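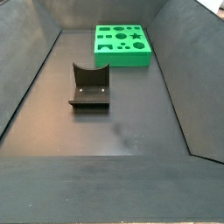 Gray bin, interior view

Home Products Lockboxes Sign Hardware Parts Support Cart

Vodska 239 Door Lockbox

The Vodska 239 is a shackle-mount lockbox for listed and rental properties. It holds up to five standard house keys, or two keys and one garage remote. The body is die-cast zinc with a rubberized outer cover to protect painted doors and railings. The shackle is hardened steel and detaches fully for mounting on a knob, gas pipe or fence rail. It does not fit most lever handles. For those, order the Fotutura wall plate.

Access is by a four-digit mechanical code. No battery or app is required. The code is set from inside the door and can be changed only while the box is open. Record the new code before closing. Lovemville cannot recover a lost code, and boxes returned locked are not eligible for credit.

Model 239: standard shackle, black cover
Model 304: long shackle, black cover, for pipes and larger rails

Both models use the same door, dial set and cover. Replacement covers are sold in packs of two. Shackles are not interchangeable between models.

The dials are sealed against rain but should be turned through a full rotation monthly in freezing weather. Use dry graphite only. Oil will collect dirt and cause the dials to stick.

Offices ordering for several agents can have boxes numbered on the back. Numbered orders ship from the Mohammadi warehouse and take five business days. Unnumbered boxes ship in two. Orders placed on Sunday are processed the next business day.

Warranty covers the door, dials and shackle for five years. Covers are excluded.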